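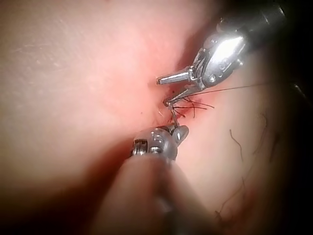

Suturing Practice, Part 2: Interrupted Stitches on the Pad
Notes for the Burnargate skills course, Precious Lacson

Hi again! Last time we spent the whole session on knots tied around a post, and I know some of you were itching to get to a wound. So now you get one. Two, if your pad has a pair of cuts in it, and please finish the first before you start on the second.

Before you load a needle, read pages 2 through 9 of the Tiongson booklet. It's mostly drawings and it goes fast. I'll be using the same words it uses (bite, throw, tail), and I'm hopeless at switching vocabulary halfway through a demo.

Getting the needle in

Hold the needle a bit past its middle, toward the end where the thread is attached. Come into the surface as close to a right angle as you can. Nearly everybody comes in too flat the first few times, me included, and then you get a shallow little bite that puckers when you tie it down. Stand the needle up, go through, and let the curve do the travelling. If you're pushing hard, your angle has drifted.

The handoff is where people get stuck. One instrument has the needle, the other is coming to meet it, and there's a strong temptation to let go early. Don't! Get a firm hold with the receiving side, feel that you have it (or look, if you're working at a console and can't feel a thing), and only then open the first set of jaws. Grab behind the point, never on it, or you'll be sewing with a blunt needle for the rest of the afternoon.
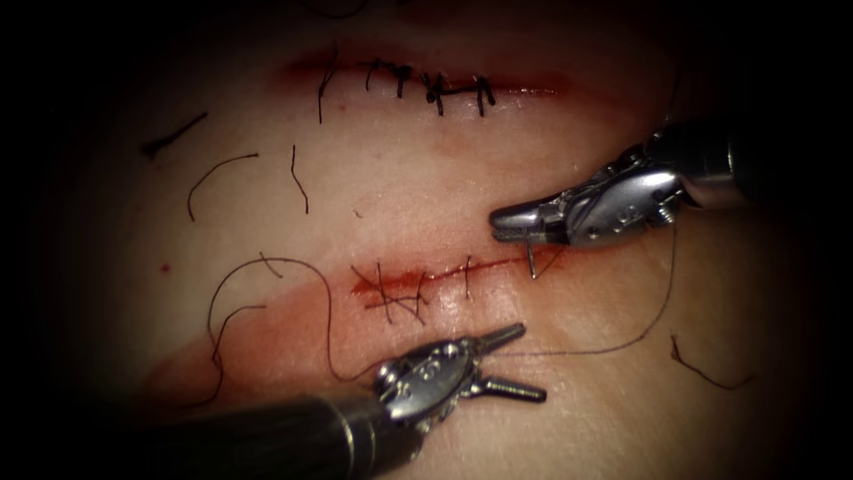
Spacing comes next. I like to put the first stitch in the middle of the cut and then split the distance on either side, but going along from one end is fine too if you have a good eye. Keep the bites the same distance from the edge on both sides. Knots should sit off to one side of the wound, and it looks much nicer when they all sit on the same side.

Trim your tails as you go. Long enough that the knot can't slip, short enough that they don't get caught up in the next stitch. And pick up your clippings, please, they love to stick to the pad and get mistaken for a tail.

Moving to the next cut
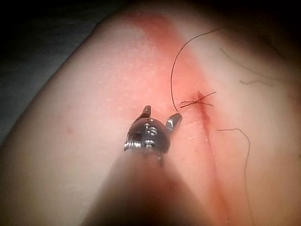 Take a second to look along the whole length before you commit to a starting point. Check how the edges lie and whether the surface curves, which changes your angle more than you'd expect. Bring your jaws in open and unhurried, and keep them off the surface until you know where you're going.

For next time: one full row, evenly spaced, and a few lines in your Drulau logbook on which stitch you'd redo. Spare pads are in room 151.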